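Skanham robotics club thread, 10 April 2019. Long one, typing this between classes so forgive me

1/ Task for the spring showcase is BAGGING. Pretend groceries into a zip bag, zip it shut. Two arms. Sounds like nothing. I have thought about zip bags every day for a month

2/ Team is me, Harpreet Grewal, Noémie Campbell and Dwight Bouchard. Ms. Simard signs the forms and asks the hard questions

3/ How it works - one of us drives both arms by hand, we record it, the model trains on the recordings. 136 runs kept so far. Goal is 2,460 before showcase. yes I know

4/ Harpreet did the math on runs per lunch period and then closed the laptop and went for a walk

5/ Stuff we learned the slow way. A clear bag is awful for cameras. It's all shine. Dwight wants to draw a marker line along the lip, Noémie says that's cheating. Vote is 2-2

6/ Grip strength matters way more then I thought. Too soft and the bag slides out. Too hard and the lip crumples and you can't find the edge again. We're on the third set of finger settings, saved as "final_ok"

7/ Also you need BOTH arms for the open part. One arm holding a bag is just a limp bag. Took us a whole afternoon to admit it

8/ ok pics from the rig 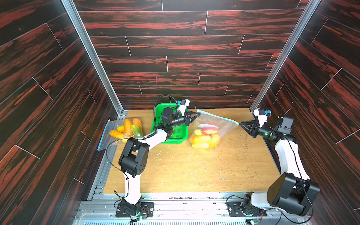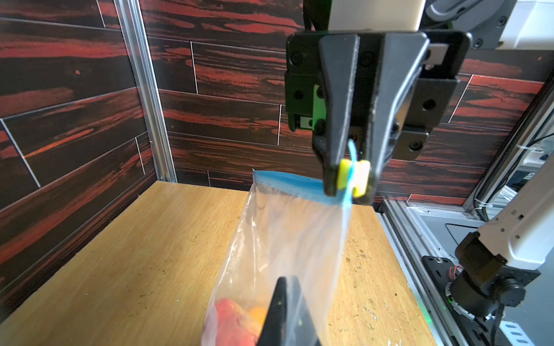
WHERE WE'RE STUCK

9/ The zip. Always the zip. Opening is getting decent when a person drives, the model still misses the edge a lot. Closing, we have no good plan

10/ Plan A: pinch one end, slide the other gripper along the seal. Needs the pressure to stay even the whole way. It does not stay even

11/ Plan B: lots of little pinches, one next to the other. Slow, ugly, Noémie's idea, probably the winner. She has it in writing that I said that

12/ Plan C was bags with a slider. Rules say no. We asked twice

13/ Fake fruit note - mangoes roll. Everybody picks the mangoes first when driving bc they look easy. The carrot is the easy one. Trust me on the carrot

14/ Dwight wants to know why the model reaches left before it does anything at all. My guess is most of our early runs started that way. So now we swap the start positions every ten runs, which everyone hates and keeps forgeting

15/ Storage!! 2,735 clips on the shared drive counting all the junk ones. Please stop saving things as "test". Please. There are so many tests

16/ Rhonda Girard from the McKinnon team messaged to ask what we do about bags tearing. Answer: get a new bag. We go through a lot of bags. If your kitchen has a half box you're not using, the club will take it

17/ Someone asked if the arms are hard to drive. First day yes, your hands feel backwards. After a week you stop thinking about it, then you go home and try to open chips like a gripper

18/ Next up: 100 clean runs of just the opening, no fruit. Harpreet has the sheet. If you did a run and didnt write it on the sheet it does not count, sorry, I don't make the rules (I made the rules)

19/ After that we try Plan B for closing, two people driving, one arm each. Me and Noémie first. We've been told not to argue while recording

20/ Need drivers at lunch. No experience needed, you'll be bad at it for a bit and that's fine. Tie your hair back, no dangly sleeves, ask Dwight before you touch the settings

21/ Bell. More when the next batch is trained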